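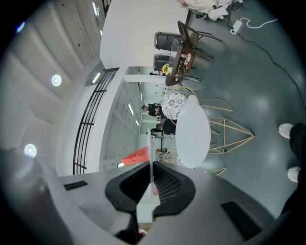

Setting up a small meeting room: speaker notes
Fomulbridge community hall, 2018-06-17

Slide 1. Title
Say hello, check the back row can hear. Talk runs 20 minutes with questions after. Handout is by the door.

Slide 2. Why tables first
Most people start with chairs because chairs are easy to carry. Then the tables go in and every chair has to move again. At Korkirero we lost half a morning that way. Put the tables down, walk between them, then bring chairs.

Slide 3. Round tops
Round tables suit talk. No head, no corners to catch a hip on. The drawback is that they don't push together, so if you need one long surface, hire rectangles.
Ours at Rilemari don't match. One top is plain white, another is white with a gray floral or medallion pattern. I used to cover the patterned one for meetings. I stopped, and we got no complaints. Sign-in sheets are easier to read on the plain top, so use that one for paperwork.

Slide 4. Wire chairs
The gold wire chairs get more comments than anything else in the room. Points to make:
— Light to look at. You see the floor through them, so a small room feels less full.
— Not for a two-hour session without a cushion.
— Bags don't hang well on them. Put a hook rail on the wall.
— Lift, don't drag. Thin metal on a polished floor will leave a line sooner or later. Check the feet every July.
Ask who has wire chairs at home. Usually a few hands.

Slide 5. The floor
Smooth gray-green, takes a shine, shows every reflection from the lights. Looks good, but glare bothers some people, so try a seat at each table with the lights on before you settle the layout. Rubber soles if you are the one carrying.

Slide 6. Space to pass
Leave 900 mm behind a chair where people walk through. 700 will do against a wall. Measure with the chair pulled out and someone sitting in it. I skipped that at Erraji and had to redo the whole side by the windows.

Slide 7. Costs
Skip if running late. Cushions were 57 for the set, paid from the room budget. Hook rail was left over from another job.

Slide 8. Questions
Likely ones: stacking (check before you buy), cleaning the wire (soft brush, then a damp cloth), children's events (different chairs).
Leave the layout sketch up while people ask. Collect the spare handouts — we ran short last time.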